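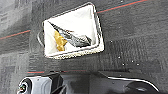 Setting Up the Tray Retrieval Task for Class Practice

Print this page
E-mail this page

Issued 12/1/23 for students enrolled in the introductory robotics course at Carroll

The tray retrieval task is the second graded exercise of the course. Each team programs its arm to approach a shallow tray on the floor, lift the items inside one at a time, and place them in a return bin. Teams are expected to complete the setup below before requesting time with an instructor.

Before You Begin

Each team will need one arm with gripper and wrist camera, one tray from the Setard kit, two soft items, a roll of colored floor tape, and a laptop with the Urkix control software installed. Teams sharing a laptop must save their work under their own team folder. Unsaved positions are lost when another team signs in.

The practice area is the carpeted section of the Inis Room. Bags, chairs, and power cords should be moved to the wall. Small bits of lint may remain on the carpet and do not affect the exercise, but anything large enough to be gripped must be picked up.

Step 1. Mark the Floor

Lay the tape in straight lines, pressing it flat along its full length. The lines serve as a visual reference when the camera view is compared from one run to the next. The tray may sit across a line. Do not place tape on the tray itself.

Step 2. Place the Tray and Items

Set the tray on the carpet within reach of the arm. It does not need to be square to the tape, and a slight tilt is preferred — a program that works only with a perfectly straight tray will not pass the final check.

Choose two items that differ in color and can be crumpled or folded. Place them toward one side of the tray and allow one to lie partly over the other. Leave the rest of the tray clear. The upper item must be retrieved first.

Step 3. Check the Camera View

Open the camera window in Urkix and raise the arm to its viewing position. The whole tray should appear in the picture, along with part of the gripper at the bottom edge. If the gripper covers any portion of the tray, raise the arm or move the tray farther away. Shiny material may show bright highlights under the ceiling lights. When this occurs, turn the item before changing any camera setting.

Step 4. Record the Positions

Save three positions in the following order: view, approach, and grasp. The approach position should place the open fingers directly above the upper item. Lower the arm from there in small steps until the fingers are on either side of the material, and save the grasp position. The fingertips must not press into the tray.

Step 5. Run at Reduced Speed

Set the speed to 60 percent and run the program once with the gripper open throughout. One team member must remain at the stop button during every run. If the path is clear, enable the gripper and run the program again.

A soft item may slip or drag the second item with it. In either case, stop the arm, reset the tray, and adjust the grasp position. Do not reach into the tray while the arm is powered.

Step 6. Submit the Results

A team is ready for the final check after 5 successful runs in a row, with the items rearranged before each one. Enter the result of every run, including failed runs, on Form 985. Completed forms are placed in the course tray outside the Inis Room.

Equipment faults should be reported to the laboratory desk at extension 3534. Teams that do not complete the check this term may schedule a repeat session in April.

Print this page
E-mail this page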